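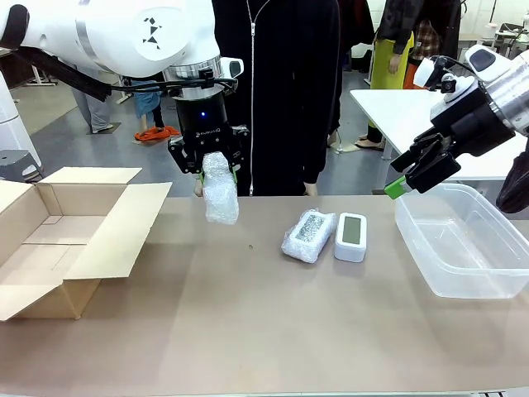

Bubble-wrapped bits, cardboard box on the left, clear plastic bin on the right.

Posted in: Moving & Storage > Packing Materials

slowkettle
We're going to the new place in Brarnham and I have a lot of small things to pack, mostly gadgets and a few ornaments. They're wrapped one by one already. I can't decide between cardboard with flaps and clear plastic bins with no lid. Some of it will sit in a unit at Selville until January. What do people use?

marrowfat2
Cardboard for the van, every time. You can tape it shut and stack it. An open bin is fine for carrying things from one room to the next but you can't put anything on top of it.

tinlid
Disagree. Our unit was damp and the bottom row of boxes went soft. Plastic didn't care. Buy the lids separately, Botberg sell them.

marrowfat2
Botberg lids don't fit anyone else's bins, so check before you order. And raise the boxes off the floor on a pallet, problem solved.

slowkettle
No pallet at the unit as far as I know. I'll ask. The other thing is the shapes. Flat packages go in on their edges without any bother but the round one rolls about and leaves a gap wherever I put it.

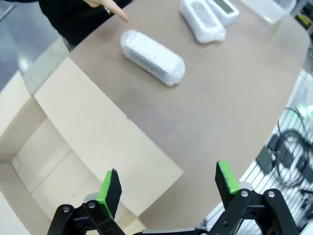

hobnail_5
Put the cylinders in last and stuff the gaps with tea towels. You have to pack the tea towels anyway. I'd also write on each parcel what it is, as they all look the same once they're wrapped.

tinlid
Masking tape for that. Pen doesn't take on bubble wrap.

marrowfat2
Bubbles facing in, too. People argue about it but I've always done it that way.

hobnail_5
Bubbles out for me if it's going in a box with other wrapped things. They grip each other less if the flat side is outwards and everything shifts.

slowkettle
Thanks all. I'll do cardboard for the van and move the gadgets into plastic with lids once they're at Selville. Farkas had a 200 litre crate on offer but I'd never lift it full.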